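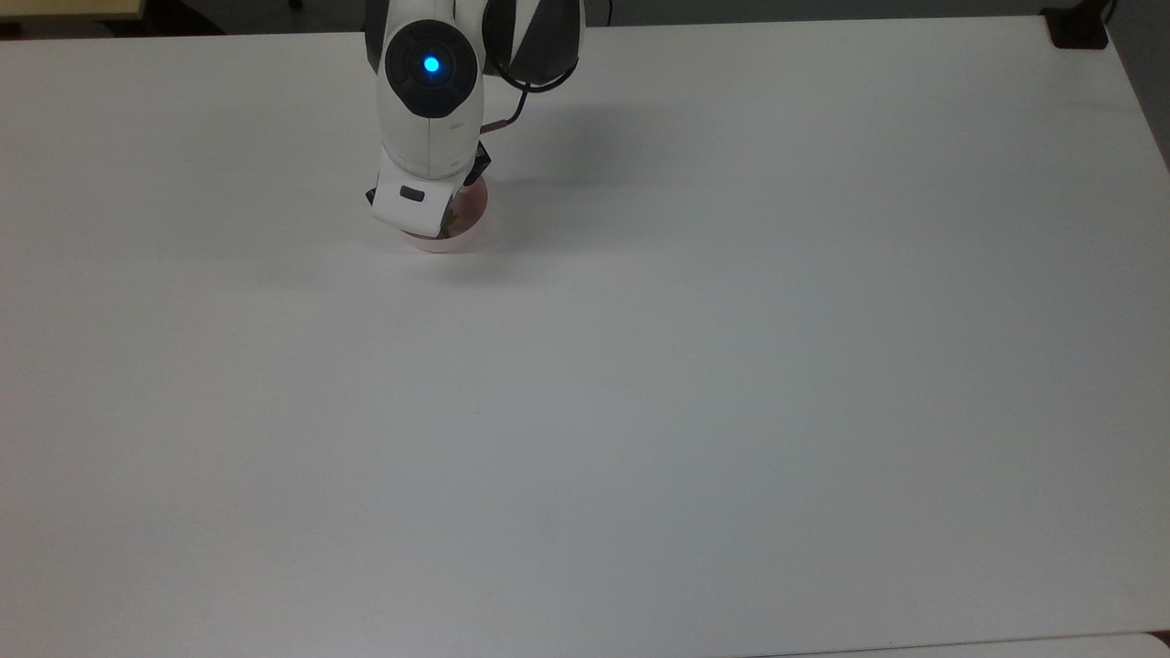
Unit 6: Swing voters and turnout

Terms

Swing voter: a person who may change party between two elections. Independent: a person who claims no party. The two groups overlap but should be counted separately.

Worked case: the Drirnia council

The council has 148 seats, so a party needs 75 for a majority. The Kasto list holds 69 and is six short. Lokico, a smaller list, draws most of its support from voters who name no party when asked.

Suppose a ward casts 300 votes for two lists. If 100 of those voters have no party and split evenly, the result depends on the other 200. 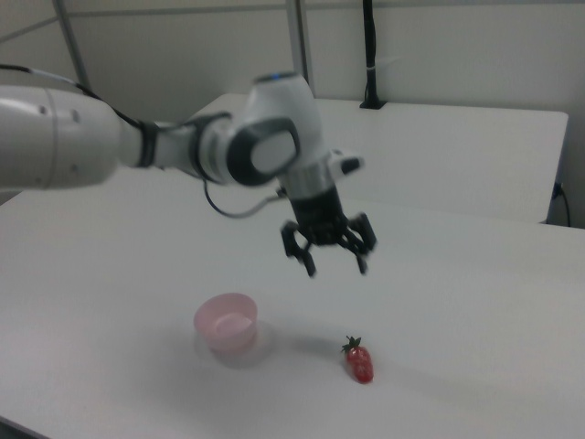
A voter who moves from one list to the other changes the gap by two. A voter who stays at home changes it by one. Campaigns that treat these as equal will misjudge where to spend.

Limits of the method

Survey answers on party ties are unstable. Wording matters: "Do you lean towards a party?" gives fewer independents than "Do you belong to a party?"

Reading for February: Dela Peña, chapters on party ties and turnout.

Exercise: rework the ward result with 40 of the independents staying at home. State your assumptions.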